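Skirby Rugged Tablets: Reseller and Ordering FAQ

Last revised 4th February

Who distributes Skirby tablets?
Mukeo holds distribution rights for the full Skirby range. Orders in the Bartoš service area go through the same order desk and use the same part numbers.

What is the minimum order?
Two units for stock configurations. Custom images and asset tagging start at 25 units.

How is volume pricing applied?
Pricing changes at 300 units per calendar year, counted by ship date. Units on back order in December count toward the following year if they ship after the cutoff.

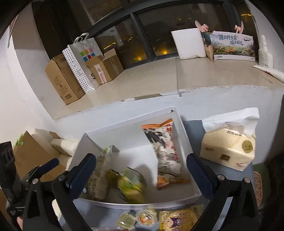 Window ledge and shelf, evening.

Can I mix models in one order?
Yes. Mixed orders count toward the annual total, but each model needs its own line. Docks and vehicle mounts are not counted.

Is the Limamine management software included?
A base license ships with every tablet. It covers enrollment, remote lock and firmware updates. One server instance handles up to 300 devices. Larger fleets need a second instance and a separate key.

Can existing units be enrolled?
Yes, if the firmware supports it. Check the version under Settings, System, Build. Older builds must be updated over USB first.

How do I return a faulty unit?
Request a return number from the order desk before shipping. Include the serial number and a short fault report. Remove SIM and memory cards. Batteries with visible swelling must not be shipped; report them separately.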